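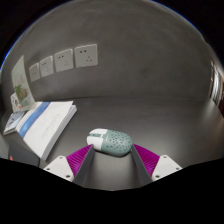

Clearing a jaw-stall fault (E19) on the hand-held gripper

E19 is raised when the drive current stays high for 150 ms and the jaw position has not changed. The jaws stop where they are and the log keeps recording, so an episode can look complete when the grasp never closed. Check the log before you keep any data from that session.

You need a 2 mm hex key, a lint-free cloth and the Calimlim service utility.

1. Release the trigger and switch off the drive. Do not pull the fingers apart by hand with the drive on. The jaws can snap shut when the fault clears.

2. Flex each ribbed finger backing with a thumb. Both should give evenly. Replace the pair if a rib has split or come away from the finger.

3. Check the screws on both side brackets. A loose bracket lets one finger lead the other, and the slide binds.

4. Wipe the slide and move the jaws through full travel. Note where any drag starts.

5. Power up, open the utility and run Home. Set the current limit to 800 mA. Earlier Erkunent builds shipped with a higher value that masked the fault.

6. Close on a light, rigid object ten times. If E19 returns, stop and send the log to Binta Igwe with the firmware build number (1706 or later).

Procedure by Damilola Yusuf, revised in May.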